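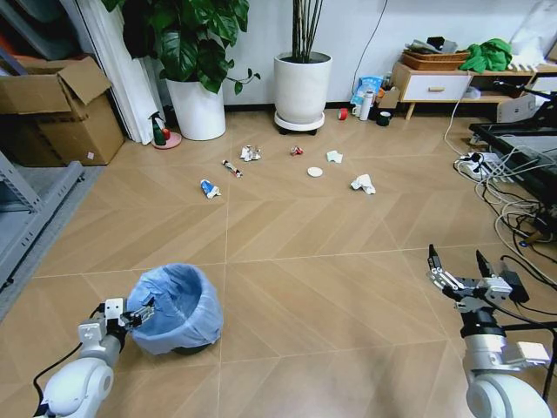

Clellavdale Town Forum > Local Business and Development

Thread: Is the downtown startup grant doing anything?

hultgate_rd
Posted 13 August 2019

The town put up the second-year numbers for the small business program and I'd like to hear what people make of them. For anyone who hasn't followed it, this is the one that replaced the old tax break for outside companies. Instead of paying a big employer to move here, the town gives small grants to people who already live in the county and want to open or expand something.

The report says 20 businesses have been funded. Average grant was $1,799. My question is whether that amount changes anybody's mind about opening a shop. It wouldn't cover two months of rent on Main.

marlow77
It isn't supposed to cover the rent. Read the part about the classes. You have to sit through the bookkeeping course and write a plan before you get a check, and the plan gets looked over by people who have run a business. My sister-in-law went through it for her alterations shop. She says the course was worth more to her than the money, and she complained about it the whole way through.

Peg_on_Leltier
I rent out a storefront on Leltier Street, so I have a side in this. Three years ago I had two empty units and now I have none. One tenant came through the program. The other one didn't and would have come anyway. So put me down as half convinced.

Parking is still the thing I hear about most. You can teach all the bookkeeping you like, but if the customers circle the block twice and go home it doesn't help.

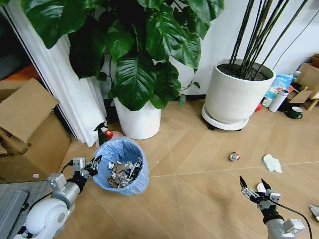
Lined bin and spray bottle, arms on either side

dcorrigan
I'll be the one who disagrees. We lost the Salehi warehouse to the next county because we wouldn't match what they offered. That was going to be full-time work with insurance. An alterations shop is fine, but it employs the owner. How many of those 20 have anyone on payroll?

hultgate_rd
Page 2 of the report has it as a total of full and part time together, which I don't like. They should split it out. A person working Saturdays in the fall is not the same as a job somebody can get a mortgage on.

marlow77
dcorrigan, the Salehi deal was ten years of no property tax plus the town paying for the road. I went to both meetings. Even the people in favor couldn't say when we'd break even. And the last place we did that for left as soon as the break ran out, and we still own the access road.

dcorrigan
They stayed longer than the break by a year and a half. People always tell that story wrong. In the meantime a lot of families here got paid, mine included. I'm not saying hand over everything. I'm saying you can have a program for small shops and also pick up the phone when a larger company calls. Right now I don't think anyone picks up the phone.

Mereana Waaka
I teach one of the evening courses, so I can answer some of this. The payroll numbers were lumped together because the first-year form only asked for one figure. The new form asks for full time and part time separately, and the October update should show them that way.

On the size of the grants – they are small on purpose. Most people who come in need a sign, a license, a piece of used equipment or a deposit. The ones who need more get sent to the bank with a finished plan, and a few have come back with a loan. We don't count the loans in the report and I've argued that we should.
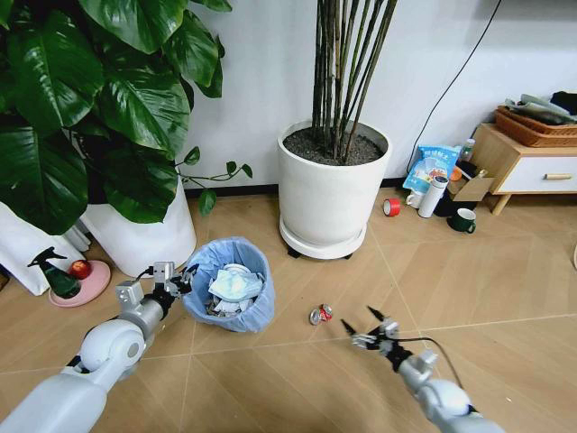 The other thing I'd ask for is more room in the course. We had to turn people away in the spring because the library meeting room only fits so many chairs. Adding a second evening would cost the town very little next to the grants themselves. If you want that, write to the council before the budget hearing.

Peg_on_Leltier
Would they let landlords sit in on the course? I'd like to see a plan before I sign somebody to a three-year lease, and I wouldn't know what I was looking at.

Mereana Waaka
There's no rule against it, but applicants get the seats first. Send me a message and I'll put you on the waiting list.

tbone_acres
Does any of this apply outside the town limits? We're on the county side past the grain elevator and want to put in a cold room for the egg business. The website says "area residents," which could mean anything.

marlow77
County is fine for living, but the business has to have an address in town. That's how it was explained to us at least.

Mereana Waaka
Correct as of now. There has been talk of changing it for farm businesses that sell in town. Nothing has been voted on.

tbone_acres
Then we pay for the cold room ourselves again. Thanks for the straight answer.

dcorrigan
That's one I'd fund before another candle shop.

hultgate_rd
Last thing from me. The report mentions 809 people answering the downtown survey but I can't find the survey results anywhere on the town site. If anybody has a copy, please post it here. I've asked the clerk's office and will put up whatever they send me.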